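Wurby Two-Arm Work Cell: Set-up Guide
Section 6. Safe working at the table
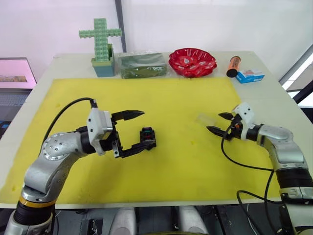

6.1 Before switching on

1. Lay the foam mat flat and keep a margin of table clear around it.
2. Place items not in use along the back edge, outside the path of both arms.
3. Check that wrist cables hang freely and cannot catch on the table.

CAUTION: Keep hands off the mat whenever the arms are powered.

6.2 Passing an item between grippers

4. Bring the grippers towards each other over the mat, never beyond its edge.
5. Limit arm speed to 80 mm per second until both grippers have stopped.
6. Do not open the holding gripper until the other has closed.

NOTE: Inspect gripper tips and wrist cables every 2,000 cycles and enter the result on Form 143.

Related sections
Section 5. Fixing the arms
Section 7. Emergency stop
Section 8. Cable care

Flerner Automation, Pledport | Customer support: extension 388 | Back to top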